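Ativari Table Linen Care Guide
Section 2: Folding and Storing Colored Cloths

Print this page | E-mail this page
Search the guide: enter keyword Go
Last updated: July

Use this section for red and other deep-colored cloths after laundering. Clear a flat, light-colored table first. Lint and missed spots are easier to see against a pale surface.

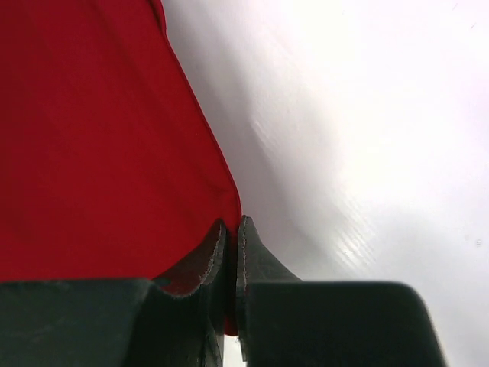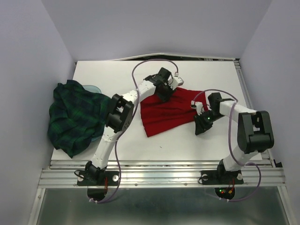
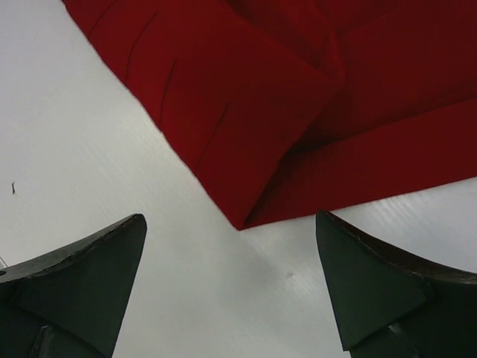

Red cloth on a white tabletop.

Védís Bisgaard wrote in to ask whether the cloth should be ironed before the first fold or after the last one. She had been pressing hers in the finished bundle, and the creases would not come out when the table was set. Iron before the first fold. Do not press the folded bundle.

Folding

1. Check that the cloth is fully dry, including the hem. A damp hem can mark the layer next to it.

2. Lay the cloth right side down. Smooth it from the middle toward the edges with the flat of your hand.

3. Take hold of one corner close to the hem. Lift it without pulling; a hard pull stretches the cloth on the bias and the corners will no longer meet.

4. Bring the edge over to the opposite edge and line up the corners. Small differences can be eased in by hand.

5. Turn the cloth a quarter turn and fold again. Repeat until the bundle is no more than 18 inches on its longest side.

6. Run your palm lightly along each fold. Leave the layers soft.

NOTE: If a corner slips out to a point, open the last fold only and set it again. There is no need to start over.

NOTE: Pleated cloths are folded along the pleats. Skip step 5 and fold once across the middle.

CAUTION: Keep red cloths away from white linen until they have been washed 2 times. Color can transfer in storage if either piece is damp.

Storing

1. Place the bundle in a Cludance drawer liner or plain acid-free paper.

2. Stack heavy cloths at the bottom. Do not fill a drawer past 80 percent of its depth.

3. Refold every few months along different lines. Cloths left on the same creases will fade and wear there first.

CAUTION: Do not use plastic bags for long storage.

For stain removal, see Section 3. For replacement drawer liners, ask at the Cudville store.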